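Protokoll der Sitzung des Hausbeirats, Gästehaus Flundberg
8. August 2020, Frühstücksraum, Beginn 10.30 Uhr 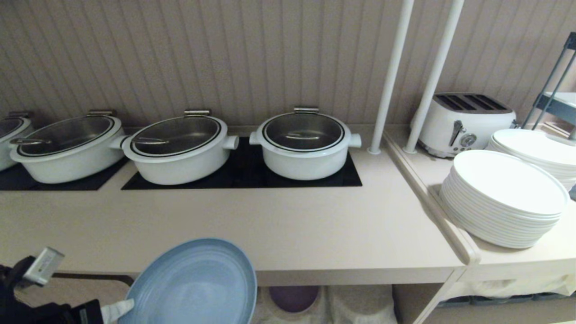
Anwesend: 11 Mitglieder, dazu die Hausleitung und eine Vertretung der Küche. Die Einladung ging fristgerecht zu, die Beschlussfähigkeit wurde festgestellt. Das Protokoll der Julisitzung wird ohne Änderung genehmigt.

TOP 1: Frühstückstheke, warme Speisen
Die Küche berichtet über die ersten Wochen mit den weißen Warmhaltetöpfen auf den Induktionsfeldern. Die Glasdeckel haben sich bewährt, die Gäste sehen vor dem Öffnen, was darin ist. Beanstandet wird, dass Löffel und Kellen unter dem Deckel im Topf liegen bleiben und die Griffe heiß werden. Vorgeschlagen werden Ablageschalen neben den Töpfen. Ein Mitglied hält das für unnötig, der Platz auf den Kochfeldern sei knapp. Abstimmung: 7 dafür, 4 dagegen. Die Küche besorgt die Schalen.
Rührei und Würstchen bleiben in den ovalen Töpfen, Porridge kommt in den runden mit der Kelle. Die Beschriftung fehlt weiterhin. Die Hausleitung lässt Schilder drucken, deutsch und englisch, mit Angabe der Allergene.

TOP 2: Teller und Toaster
Die Teller stehen rechts auf der Theke, die Gäste kommen von der Türseite aber meist links an und müssen zurückgehen. Ein Umstellen nach links scheitert am Kochfeld. Beschlossen wird, die Laufrichtung zu ändern und den Eingang zur Theke auf die rechte Seite zu legen – mit Pfeilen am Boden, Probezeit bis zur nächsten Sitzung.
Die Stapel sollen niedriger gehalten und dafür öfter aufgefüllt werden. Die Küche weist darauf hin, dass dies morgens zwischen acht und neun kaum zu schaffen ist. Man einigt sich darauf, es am Wochenende zu versuchen.
Der Vierscheibentoaster reicht bei voller Belegung nicht aus. Ein Angebot der Firma Thygesen für ein zweites Gerät liegt vor, ein Vergleichsangebot von Zerketti steht aus. Vertagt.

TOP 3: Hocker und Behälter
Die gepolsterten Hocker unter der Theke werden von Gästen hervorgezogen und stehen dann im Weg. Mehrheitlich wird gewünscht, sie in den Leseraum zu bringen. Die Hausleitung prüft, ob dort Platz ist.
Die dunkelgrauen Behälter am Boden bleiben, wo sie sind. Das weiße Tuch am unteren Fach wird künftig wöchentlich gewechselt, der Eintrag kommt in den Putzplan.

TOP 4: Verschiedenes
Das Haus Stodach fragt an, ob es für eine Feier 21 Gedecke ausleihen kann. Zugestimmt, Rückgabe gespült und vollzählig.
Die Wandverkleidung hinter der Theke ist wegen der Rillen mühsam zu reinigen. Die Küche probiert eine weiche Bürste aus und berichtet.
Der Aushang mit den Frühstückszeiten im Flur ist veraltet und wird ersetzt.

Offen aus dem Juli: Rechnung für die Kaffeemaschine, neue Tischdecken.

Ende der Sitzung: 11.50 Uhr. Der nächste Termin wird schriftlich mitgeteilt.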